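How Do You Teach a Robot to Set the Table?
Kids' Corner – by Yvette Melnyk
Monday, December 24, 2018

Lots of you will be setting a table this week. Plates, cups, forks, the good napkins. Easy, right? You look, you grab, you put it down. Done.

Now try explaining it to someone who has never seen a cup. Doesn't know what "next to the plate" means. Doesn't know how hard to squeeze. That's a robot on its first day.

So how does it learn? One way – somebody shows it.

Showing by hand

Think about learning to write the letter S. Maybe a grown-up put their hand over yours and moved the pencil. You felt the shape. After a while you could do it alone.

Some robots learn just like that. A person takes hold of the arm and pulls it along. Down to the cup. Close the fingers. Up, over, down. Open the fingers. The whole time the robot is saving where each joint is. Elbow here, wrist there, fingers this far apart. Later it can play the moves back.

Good for robots that stand still. Not so good if the arm is heavy or there are two arms and only one of you!

Showing by remote control

The other way is to drive the robot. Not with a steering wheel. The person holds a controller in each hand. Move your left hand forward, the robot's left arm goes forward. Squeeze the trigger, the gripper closes. (A gripper is a robot hand. Most have only two fingers, sometimes three.)

The person sees what the robot sees. So you look down and there are your big robot arms, right where yours should be. Feels pretty weird for the first 5 minutes, then you kind of forget.

And the robot doesn't have to be real. Lots of practice is done inside a computer, in a made-up house, a bit like a video game. Drop a cup in there and no one has to sweep up.

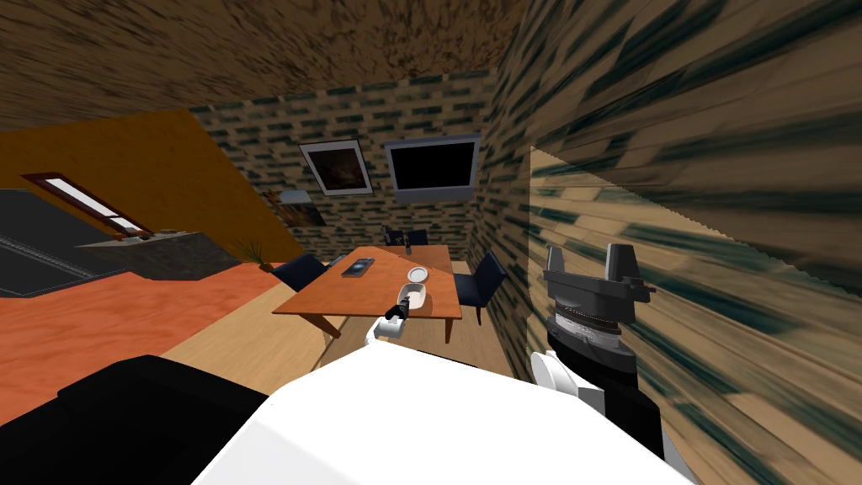 A practice dining room inside the computer, seen from the robot's side of the table. The left gripper has hold of something small and white.

Marlene Lévesque drives robots like this one for a project called Flomesix. She told me the hard part is going slow. "Everybody rushes. If I rush, the robot learns to rush."

It copies everyting, see. If you wobble, it learns the wobble. If you bump the table each time, it may think bumping the table is part of the job.

Why do it over and over?

One try is called a demonstration, or demo. One demo is not much. The robot might learn to reach for one exact spot, and then you move the cup a little and – grabs air.

So Marlene does the same job 40 times. Then things get moved. Cup on the left, cup on the right. Table turned a bit. Plate near the edge. Another 40. On a long day she gets to 100 demos and then her thumbs hurt.

After that a computer program goes through all of them and looks for what stays the same. Gripper always opens before it gets to the cup. Always goes up before it goes sideways. That's the stuff worth learning. Then the robot has a try by itself, no helper, and everyone watches and holds there breath.

Try it at home

You need a friend, a blindfold, a plastic cup and a plate. Clear the floor first.

Friend is the robot, blindfold on. You're the driver. First round, use only words – "left, more, stop, down, grab." Get the cup onto the plate.
Second round, gently guide your friend's hand instead. No talking.
Third round, friend does it alone from memory, still blindfolded.
Now move the cup. Try again. Uh oh.

Which round was quickest? Write and tell me, with your age. Last time the youngest was 5 and the oldest was 16!

Words to know
Gripper: a robot's hand
Joint: a place where the arm bends or turns
Demo: one go at showing the robot the job
Simulation: a pretend world inside a computer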